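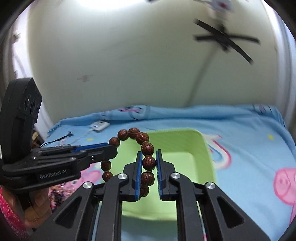

SKISTANO HOUSEHOLD TASKS WORKING GROUP
Minutes of the Regular Meeting
23 March 2018

Present: Felista Khaemba (Chair), Kiprono Ondieki, Tumaini Nzioka, Lilian Odera (Minutes)
Apologies: Josphat Khaemba

The Chair opened the meeting at 10:05 a.m. and confirmed that a quorum was present.

1. Minutes of the previous meeting

The minutes were approved with one correction. Under item 4, "Vastitz kitchen" should read "Vastitz laundry room." Ms. Odera will file the corrected copy.

2. Matters arising

2.1 Mr. Ondieki reported that the revised task list had been sent to all members. The list now contains 73 household and shop-floor tasks. Two members had asked for window cleaning to be put back. The Chair ruled that it stays off the list until the July review.

2.2 The Sriwong workshop has agreed to let the group observe its packing line for a second day. Mr. Ondieki will settle the date with the line supervisor. He noted that visitors must wear closed shoes and sign in at the side gate.

2.3 The question of travel costs to Vastitz was carried forward in the absence of Mr. Josphat Khaemba.

3. Report on sorting and handling of small items

3.1 Ms. Nzioka presented her report on small, loose and flexible items, with beaded jewelry as the main subject. She explained that the work of picking up a string of beads and laying it in a tray takes a person very little thought, and that this is the reason it was placed on the list. A box or a cup keeps its shape when it is lifted. A string of beads takes a new shape each time it is touched, and several strings in one tray will often lie across each other.

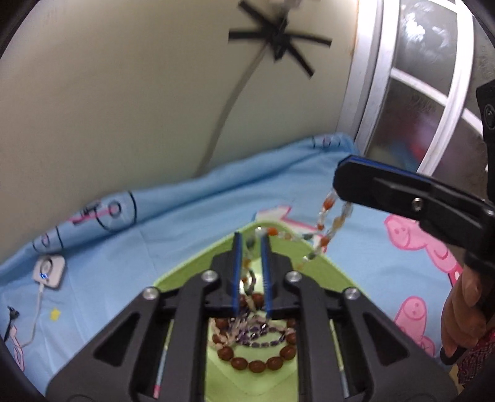
Figure 1. Bead strands held in hand-operated grippers over a green tray.

3.2 Ms. Nzioka drew attention to the difference between large and small beads. A large bead gives the fingers of a gripper something to close on. With small beads, the operator may take hold of two strands when only one was wanted, and may not notice until the strand is lifted. She recommended that the two sizes be scored apart.

3.3 Mr. Ondieki asked whether the difficulty lay in the gripper or in the control of it. Ms. Nzioka replied that, in her opinion, a person using a simple two-finger gripper can complete most of the task with patience. She took this to mean that the hardware is close to sufficient and that the larger gap is in judgment: which strand is on top, where to take hold, and when to let go and try again.

3.4 The Chair did not fully agree. She observed that a person working with bare fingers rolls a bead slightly to feel whether it is free, and that a flat pad gives little chance to do the same. She asked that the report record both views. Agreed.

3.5 Ms. Odera asked how the group should treat clasps and knots. After discussion it was agreed that opening a clasp is a separate task and will be scored separately. Untying a knot in a cord will not be attempted this year.

3.6 The results for the unattended arm at Pustik were noted. Out of 100 attempts to lift a single strand from a mixed tray, 49 were recorded as complete. Mr. Ondieki pointed out that the score sheet does not say how long each attempt took, and that a householder would be unlikely to wait several minutes for one necklace. Ms. Nzioka will ask Pustik for the times.

4. Floor and laundry tasks

4.1 Mr. Ondieki gave a short verbal report. Sweeping of open floors is considered ready for ordinary use. Corners and stairs are not. Folding of towels was acceptable at Vastitz when the towels were all one size and were handed over flat. Fitted sheets were not attempted.

4.2 The Chair asked that the words "acceptable" and "ready" be defined before the next report, as they had been used in different ways by different members. Mr. Ondieki to draft.

5. Shop-floor tasks

5.1 Members reviewed the notes from the first day at Sriwong. Moving closed cartons was done well by machine. Filling mixed orders was still done by hand at all stations, and the supervisor had told Mr. Ondieki that he did not expect this to change soon. Small hardware in bags was the most common cause of a stopped line.

5.2 Ms. Nzioka suggested that the bagged hardware and the bead strands be considered together in the next report, as both involve items that shift when gripped. The Chair supported the suggestion, subject to the length of the report being kept to 16 pages.

6. General position of the group

6.1 The Chair invited each member to state whether machines can now do household chores without help. Ms. Odera said no, with the exception of open floors. Mr. Ondieki said that a machine could do a part of many chores but the whole of very few. Ms. Nzioka said that she would prefer to answer after the Pustik times were received.

6.2 It was resolved that no general statement be issued at present, and that inquiries be answered with the task list and the scores only.

7. Actions

Mr. Ondieki: confirm second Sriwong visit; draft definitions under 4.2.
Ms. Nzioka: request times from Pustik; revise score sheet for large and small beads and for clasps.
Ms. Odera: file corrected minutes; circulate the report with both views under 3.4.
Mr. Josphat Khaemba: travel costs to Vastitz (carried forward).

8. Other business

Ms. Odera reported that the meeting room is not available on the usual day next month. Members will be told of the new room by e-mail.

The meeting closed at 11:50 a.m.

Minutes recorded by Lilian Odera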